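Open day at Allusier, quick notes

Back from the Allusier open day, 18th May, writing this on the train before I forget it all. 45 minutes late getting in becuase I went to the wrong building. Missed the welcome talk. Got a badge and a coffee and went straight upstairs to the Stirna demo, the one I came for.

Stirna is their kitchen simulator. All of it on a big screen, nothing physical. Virtual counter, virtual arm, food and dishes to handle. Nilton Echeverri was driving and he talks even faster than I type. First up, the gripper's own view, bagel between the fingers or nearly.
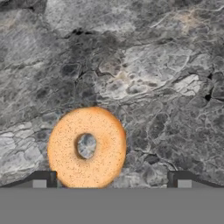
Asked him how many kitchen tasks they have now. 367, going up. Some are tiny changes on the same thing, he admitted that. Different stone, different dish, start the arm somewhere else. Fair enough, I'd do the same.

Then a long chat about contact and friction that I only half followed. Murdo Mowat (runs the Gronow side, the real arms) kept cutting in to say his numbers are lower. They are. Nilton quoted 70 percent on the dish tasks in sim, Murdo said 40 on hardware and didn't look happy about it. Good to hear both from the same room for once.

Switched to the wide view after that, much easier to follow.
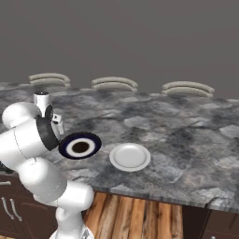
Somebody behind me wanted to know about glassware. Not yet, maybe October. I asked about licenses and got a shrug and an email adress, so will chase that.

Skipped the Nikley session, room was packed and I was starving. Slides are meant to go up next week, I'll add a link when they do. My stop, more later.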